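Informe de avance para la Fundación Plorance
Proyecto Skoden: recogida de demostraciones con dos brazos
23 de agosto de 2018
Redacta: Oluwatosin Iyamu, equipo de datos de Stado

Hola a todos:

Sé que el último informe os llegó con retraso y que además venía lleno de tablas, así que esta vez os lo cuento más o menos como os lo contaría por teléfono (las hojas de gastos van aparte, en el formato de siempre).

Lo primero, el número que más os interesa: llevamos 342 demostraciones aceptadas. El compromiso con vosotros es llegar a 4.000 antes de que acabe diciembre, y ya sé que visto así parece que vamos fatal. Pero casi todo este periodo se nos ha ido en montar, calibrar y pelearnos con la sincronización de los dos brazos, y las sesiones de verdad empezaron muy al final. Cuando los brazos respondían con un pequeño desfase entre sí, los operadores lo compensaban sin darse cuenta, y eso en los datos queda feísimo: movimientos con frenazos, pinzas que esperan sin motivo. Tiramos 123 grabaciones por esa causa. Me dolió, pero prefiero decíroslo ahora a que el modelo aprenda a titubear.

Estamos trabajando con objetos de los que cualquiera tiene en casa: botellas de plástico, tapones, un florero rosa con flores artificiales, un guante de jardín con su horquilla de mango amarillo. La mesa es de madera y los dos brazos van atornillados a un raíl en el borde delantero, de modo que se reparten el espacio del centro y ahí es donde se estorban.

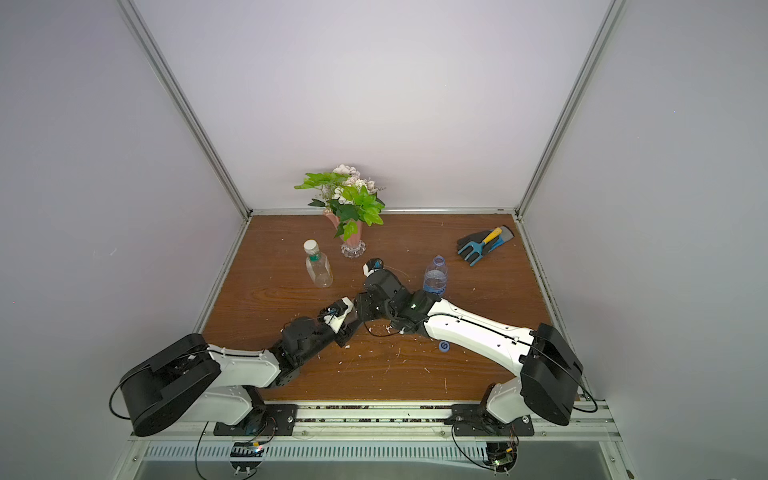
¿Cuántas personas hacen falta para grabar una sesión?
Dos: una maneja los brazos y la otra revisa la grabación, anota las incidencias y decide si el episodio se acepta o se repite.

Esa segunda persona no estaba en el presupuesto original, como recordaréis. La hemos sacado de las horas de análisis, y de momento cuadra. Si en otoño queremos abrir un segundo turno habrá que hablarlo, y os mandaré una propuesta con números antes de mover nada.

Sobre los choques entre brazos, que era vuestra gran pregunta en la última llamada: siguen siendo el motivo más frecuente de repetición. Al principio pedíamos a los operadores que usaran los dos brazos siempre que pudieran, y claro, se cruzaban en el centro por obligación. Ahora la instrucción es mucho más sencilla: un brazo sujeta o coge, el otro se queda cerca y solo entra si hace falta. Los episodios salen más cortos, más limpios, ¡y la gente termina la jornada bastante menos enfadada!

También hemos cambiado la forma de describir cada tarea. Antes escribíamos una frase larga para el episodio entero y luego no había manera de saber en qué momento empezaba cada cosa. Ahora partimos el episodio en pasos (acercarse, cerrar la pinza, levantar, dejar) y cada paso lleva su etiqueta. Cuesta más tiempo de revisión, no os voy a engañar.

Lo que peor llevamos es el plástico transparente. Las botellas sin color reflejan la luz, y al operador le cuesta calcular la distancia cuando trabaja mirando la pantalla. Con el vidrio que lleva etiqueta le resulta más fácil, tiene algo a lo que apuntar.
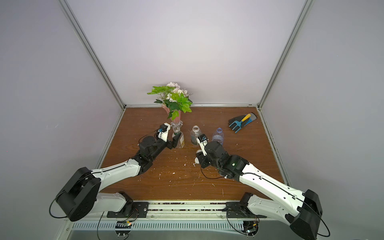
Por eso hemos decidido mezclar los dos tipos de botella en todas las sesiones, en lugar de dejar las difíciles para el final como decía el plan. Nos baja un poco el ritmo, pero el conjunto queda más equilibrado y, si hubiera que parar antes de tiempo por lo que fuera, lo que tengamos servirá igual.

De los proveedores, poca novedad. Ostrowski nos ha confirmado el repuesto de pinzas, aunque sin fecha de entrega. Los dedos que tenemos aguantan, los revisamos al empezar cada jornada y hay un juego más en el armario. Si ese juego se nos gasta antes de que llegue el pedido, os aviso enseguida.

Para el próximo periodo queremos hacer tres cosas: subir el número de sesiones por semana, cerrar la guía de etiquetado (el borrador está en la carpeta compartida, se agradecen comentarios) y entrenar un primer modelo pequeño con lo que ya hay. No espero milagros de ese modelo. Me sirve sobre todo para ver qué pasos están flojos y pedir más ejemplos de esos.

Me queda pendiente de vuestra parte el visto bueno al cambio de horas entre partidas. Con un correo me basta.

Un abrazo,
Oluwatosin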